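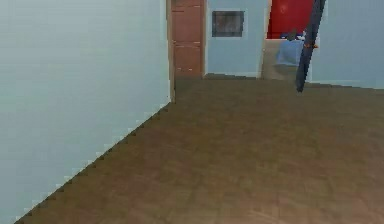
Why does our agent stop at a door and spin until the episode times out?
The usual cause is a step limit that runs out while the turn action keeps winning over the forward action. Raise the stuck counter threshold to 10, check that the collision flag resets after every step, and run the same episode again.

Ticket 457
Project: Tovero, indoor navigation, student robotics club
Opened by: Ainhoa Montes
Assigned to: Iker Segura
Opened: 3/1/24
Status: Open, workaround in place

Problem
The simulated agent is told to find the toilet. It gets into the right room, the target is in view, and it never calls stop. The episode ends as a failure. Same result on both lab machines.

Steps to reproduce
Load the Jundton house. Set the goal to toilet. Use the start pose from the shared config. Run 5 episodes with the seed fixed.

Iker Segura
Ran it with your seed. All 5 failed. The planner is fine up to the bathroom. Please attach the view from the point where it should have stopped, and the goal distance from the log.

Ainhoa Montes
View attached. The log gives 2 meters to the goal at that step. The stop radius in our config is 1. 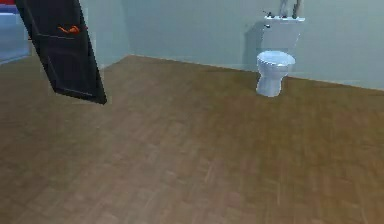 I tried setting the radius to 2 and it stopped, but the contest rules say 1, so we can't submit that. I put it back.

Nicanor Zabala
Check the map before you touch the radius again. Last August we had the same thing with a bed goal. The open door was written into the map as a wall, and the planner thought there was no free path past it.

Iker Segura
Confirmed. The door is stored as a solid block and then padded by the robot radius, which closes the gap on the map. With padding turned off, the agent reached the goal in every episode but clipped the door in two of them.

Ainhoa Montes
Clipping costs points. Can we keep the padding and make it smaller?

Iker Segura
Yes. Pushed to the branch nadby-fix. Pull, delete the cached map, and run again. If you skip the cache step you will get the old result.

Ainhoa Montes
Pulled and cleared. Four out of 5 pass now. The last one still spins in the doorway. Leaving this open and sending the log for that run to Nicanor.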